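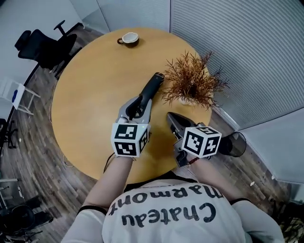
Kirnel ハンドグリッパーキット README

最終更新:2019年10月8日

Kirnelは、人が手に持って使う左右一組のグリッパーと、その動きを記録・変換するソフトウェアをまとめたキットです。開発元はOlard。このREADMEは、うちのチームで評価機を借りて触ってみた記録を兼ねています。公式マニュアルの代わりにはなりませんが、最初の一日でつまずくところはだいたい拾えたと思います。とにかく触っていて楽しいキットなので、興味のある方はぜひ最後まで読んでみてください!

何ができるか

両手にグリッパーを持って普段どおりに物をつかんだり置いたりすると、左右それぞれの位置と向き、指の開き具合が時系列で残ります。ロボットアームを用意しなくても、卓上作業の手本データが集められるわけです。これが本当に手軽で、机ひとつ分の場所があればすぐ始められます。

位置と向きは、グリッパーについた白いキューブの白黒マーカーから求めます。マーカーは複数の面に入っているので、手首をかなりひねっても追跡が続きます。初めて画面上で左右の軌跡がすっと伸びたときは、思わず声が出ました。

同梱物

・グリッパー本体(左・右)
・マーカーキューブ(左右とも取り付け済み)
・接続ケーブル
・校正用シート
・記録ソフト kirnel-rec
・変換ツール kirnel-conv

頭部カメラは別売りです。手持ちのカメラも使えますが、レンズの校正は自分でやることになります。

セットアップ

1. 左、右の順にケーブルをつなぐ
2. kirnel-rec を起動し、左右の名前が正しく出ているか確認する
3. 校正用シートを机に置き、頭部カメラで上からのぞき込む
4. 両手の指を全開、全閉と3回くり返す
5. 画面の表示が緑になったら記録開始

手順4を飛ばすと、指の開き具合の値がずれたまま記録されます。警告は出ません。ここは次の版で直してほしいところです。

データの形式

1回の作業が1フォルダになります。

session/
 head.mp4(頭部カメラの映像)
 left.csv(左の位置・向き・開き具合)
 right.csv(右の位置・向き・開き具合)
 meta.json(校正値、作業名、メモ)

時刻はすべて head.mp4 の先頭を0とした秒です。マーカーが見えなかった区間は空欄になり、勝手な補間はされません。この割り切りがとても好きです。補間したいときは kirnel-conv に --fill を付けてください。

今回の評価セット

「Truron」と名付けた小さなセットを作りました。机の上の日用品を片手または両手で扱う作業が14種類、各20回ずつです。失敗した回も消さずに入れ、meta.json の result 欄に fail と書いてあります。持ち直しの動きが入っている回ほど見ていて面白く、消すのは惜しいと思いました。

使ってみてよかった点

・指が湾曲しているおかげで、丸い棒状の持ち手にもしっかり回り込む
・先が細いので、机に寝かせたペンもつまめる
・片手で物を押さえながら、もう片方で別の物を取る動きがごく自然にできる
・記録の開始と停止が速く、テンポが崩れない

とくに3番目は感動ものでした。以前使っていたVenterの操縦レバー式では、両手の動きを合わせるだけで半日かかったのに、Kirnelでは説明を読んだその場でできてしまいます(個人差はあると思います)。

気になった点

・ケーブルが机の縁に引っかかることがある。腕に沿わせてゆるく留めると楽
・両手を近づけすぎると、片方のキューブがもう片方を隠す
・背の高い物の陰に手を入れると追跡が切れやすい
・続けて使うと親指の付け根が疲れる。4セットごとに休憩を入れた
・つかむ力は記録されない。やわらかい物を扱う人は要注意

撮影場所について

マーカーの検出は照明にかなり左右されます。窓際ならブラインドを閉めて、天井の照明だけにすると安定しました。机は光沢の少ないものが向いています。置く物はカメラの視野に収まる範囲に寄せ、手を伸ばしきらなくても届く配置にすると、頭があまり動かず映像も見やすくなります。

既知の不具合

・作業名に全角スペースを入れると変換に失敗する
・記録中にケーブルを抜くと、その側のCSVが途中で終わる(映像は残る)
・左右を逆につないでもエラーにならない。校正のときに片手ずつ動かして確かめること

利用条件

Truronのデータは研究と教育の目的で自由に使えます。再配布するときは、このREADMEも一緒に入れてください。kirnel-rec と kirnel-conv の利用条件は、それぞれに付属のLICENSEファイルにあります。

不具合の報告や追加してほしい作業の提案は、リポジトリのIssueへどうぞ。別の形の指を試した方の記録も大歓迎です!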